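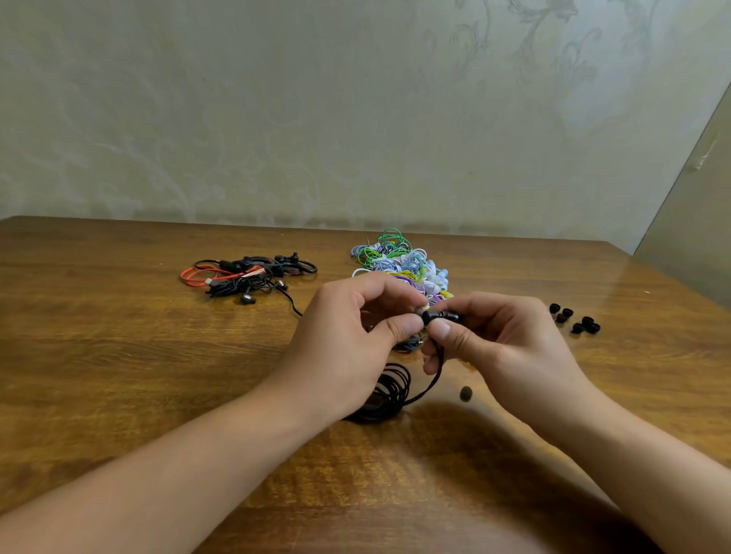 Black earphone with the cable, on the table in front of the mixed pile.

Ticket: ear tips fall off, wired earphones
Category: Audio accessories / mixed lots
Status: Open, waiting for customer
Product: Nelleo wired in-ear, black, 3.5 mm plug

Customer wrote:
Hello. I bought a mixed lot of wired earphones from Yensuk, to clean and sort them for our language club. My problem is with the black Nelleo ones. The silicone tip does not stay on the nozzle. I push it on, it looks fine, and when I take the earphone out of my ear the tip stays inside. It happened to me four times and I don't like it at all.

What I have tried:
1. Washed the tips in warm water with a little soap, dried them overnight. Same result.
2. Cleaned the nozzle with a dry cotton bud. There was some old wax on the edge. A bit better, but after one hour the left tip came off again.
3. Tried tips from a bag of 60 spare ones made by Jallura, size M. They go on very easily, too easily I think.

The sound is good on both sides, so I would not like to throw them away. My second question is about the cables. The coloured ones are in one big knot and I am afraid to pull. Is there a correct way?

Support replied, 10:40:
Thank you for the clear list. Please check the small rim at the end of the nozzle with your fingernail. If the rim is worn flat, no tip will hold. If you can feel it, the tips are probably too wide inside, and you need the narrow bore type. Turn the tip inside out, seat the inner tube over the rim, then fold the outer part back.
For the knot: do not pull on the plugs. Open the heap from the outside, free one plug first and follow its cable back. Hold the earphones by the housing, never by the wire.

Customer replied, 15:15:
I can feel the rim on the right one. On the left one I am not sure — maybe half of it. Turning the tip inside out helped on the right side. Which narrow tips should I order? Trollach has a bag of 100 but the page does not give the inner size.

Support replied, 16:05:
Please measure the nozzle below the rim and send us the number in millimetres before you order.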